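Stultotik – Datensatz Fundtiere und Vermisstmeldungen
README, Stand Mai

Kurz vorweg: Sammlung von Meldungen über entlaufene und gefundene Hunde und Katzen, von Hand abgetippt aus Aushängen, Tierheimbüchern und Anrufprotokollen. Gepflegt von Mamta Rana und Ravindra Negi, gehostet bei Stosbridge.

Inhalt
594 Meldungen insgesamt. 300 Hunde, der Rest Katzen. Eine Zeile pro Meldung, Trennzeichen Semikolon, UTF-8. 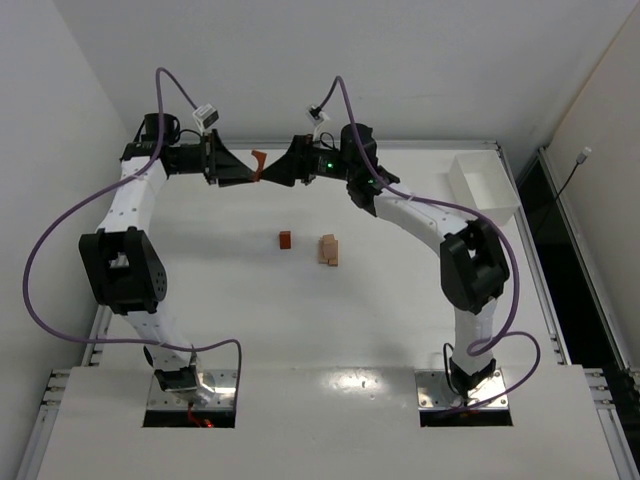 Spalten: id, tierart, farbe, groesse, chip_ja_nein, ort_grob, status. Chipnummern sind raus, Telefonnummern auch. Wer noch eine findet – bitte sofort melden, nicht im Ticket posten.

Status
offen, zurück, vermittelt, unklar. "unklar" heisst meistens: keiner hat zurückgerufen. Bei 200 Einträgen fehlt die Farbe, das holt Sarita Uniyal grade nach. Dauert.
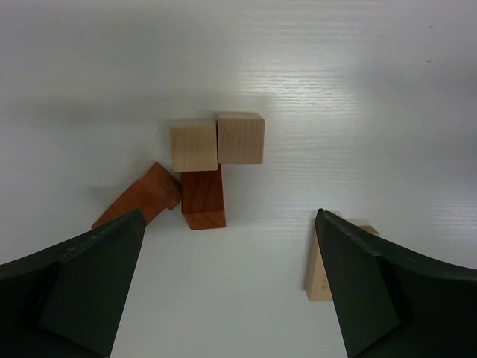
Bekannte Macken
– "getigert" und "grau getigert" sind nicht zusammengeführt
– Mischlinge mal unter rasse, mal unter bemerkung (alte Spalte, fliegt raus)
– neun doppelte Meldungen, gleiche Katze, zwei Aushänge. Bleiben erstmal drin
– Ortsangaben nur auf Stadtteil genau, ist Absicht

Einlesen
Skript liegt im Ordner nivel. Läuft ohne Extras, nur Pfad oben anpasen. Excel zerschiesst die id-Spalte, also vorher auf Text stellen.

Nutzung
Frei für Vereine und Forschung, Quelle nennen. Nicht für Werbung. Fragen zu den Katzen an Bhupendra Vishwakarma, alles andere an Mamta.
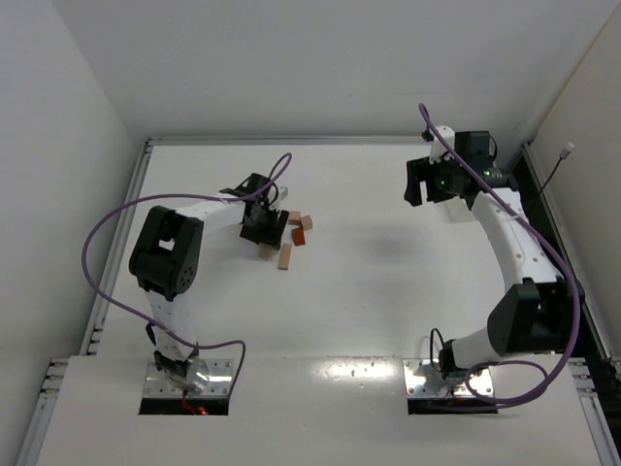 Zwei Roboterarme am weissen Tisch, der linke über den Klötzen

Nächste Version: Farben komplett, Dubletten makiert.

3 Kommentare · 9 mal geteilt
Diese Seite verwendet Cookies. Einverstanden | Einstellungen
© Stultotik · Kontakt · Nach oben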